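Hemstead Trail Fossil Casting Kit: Set-Up Guide
Section 4. Pouring and Releasing a Tooth or Shell Cast

18 shares | 4 comments

Read this section through before you open the plaster. Once water touches the powder you have only a few minutes of working time, and the steps can't be paused. If you have not yet pressed your mold, go back to Section 3.

What you need

Pressed mold from Section 3
Casting plaster, 600 g (one bag)
Cold tap water
Mixing bowl and flat stick
Soft brush
Mold release (small bottle, blue cap)

Preparing the mold

1. Check the mold for crumbs of clay. Lift them out with the tip of the brush. Do not blow on the mold, as this pushes crumbs into the fine ridges.

2. Brush on one thin coat of mold release. Cover the ridges and the rim. Let it stand until it looks dull.

3. Set the mold on a level surface. A tilt will give you a cast that is thick on one side and weak on the other.

Note: The Solberg ammonite mold (part 605) has a deep center. Give it a second coat of release in the center only.

Mixing

4. Measure 326 ml of cold water into the bowl. Warm water shortens the working time.

5. Sprinkle the full bag of plaster over the water. Do not dump it in. Let it soak for two minutes without stirring.

6. Stir slowly with the flat stick until there are no lumps. Scrape the sides of the bowl as you go.

Caution: Plaster dust irritates the eyes and lungs. Open the bag away from your face and keep small children back until the powder is wet.

Caution: Never press a hand or finger into setting plaster. It heats up as it hardens and can burn skin.
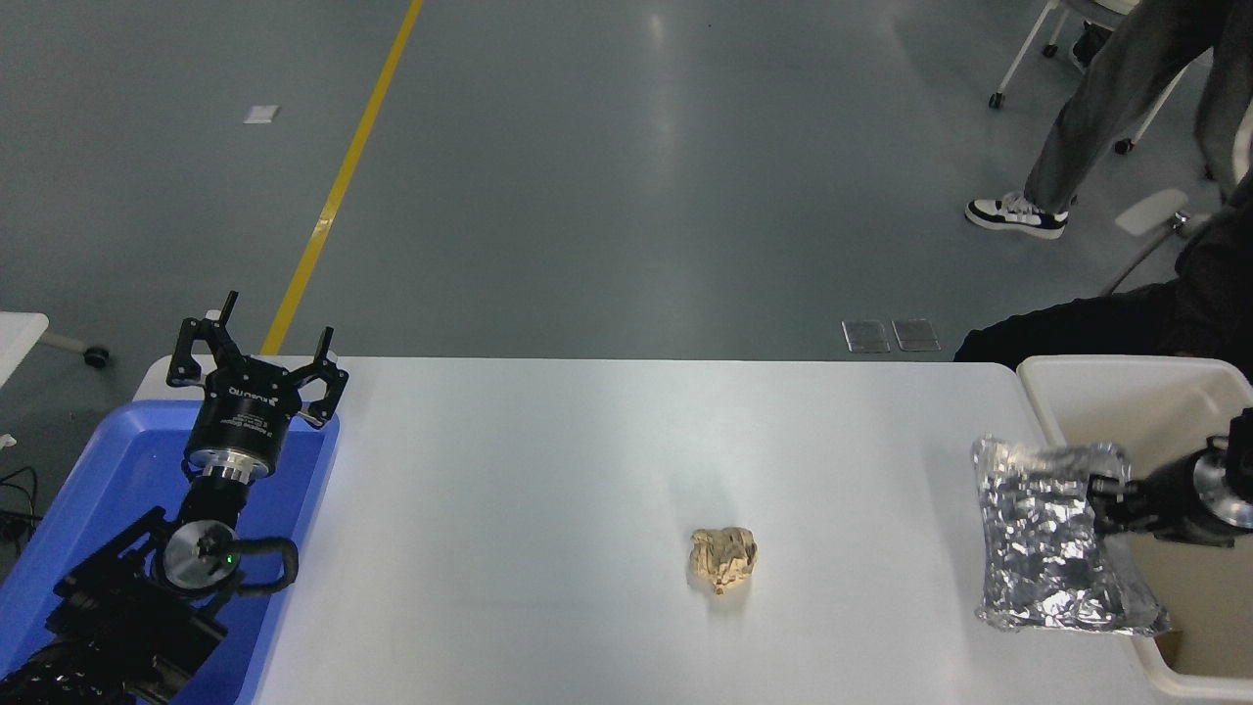

Can I use the same mold for a second cast?
The clay molds usually last for one cast, and the rubber Pereo molds can be used many times if they are rinsed and stored flat.

Pouring

7. Pour from one corner and let the plaster flow across the mold on its own. Stop when it is level with the rim.

8. Tap the side of the mold with the stick handle to bring up air bubbles. Bubbles left at the bottom will show as pits on the face of the cast.

9. Leave the mold where it is for one hour. Do not move it to check on it.

Releasing the cast

10. Touch the back of the cast. If it is still warm, wait longer.

11. For a clay mold, peel the clay away from the edges first. For a rubber mold, flex each side and then push from underneath.

12. Brush off any clay that is left. Stubborn bits can be picked out with a toothpick after the cast has dried overnight.

Note: Thin shark teeth may snap at the tip. Glue the tip with white glue and fill the join with a little Fillier paste, then sand it when dry.

Cleaning up

Let leftover plaster harden in the bowl, crack it out, and put it in the trash. Do not rinse plaster down a sink. It will set in the pipe.

Wait a full day before painting. Section 5 covers stains and the dry-brush finish.

Text: Lovisa Kvam. Mold instructions checked by Tormod Rustad. Revised September.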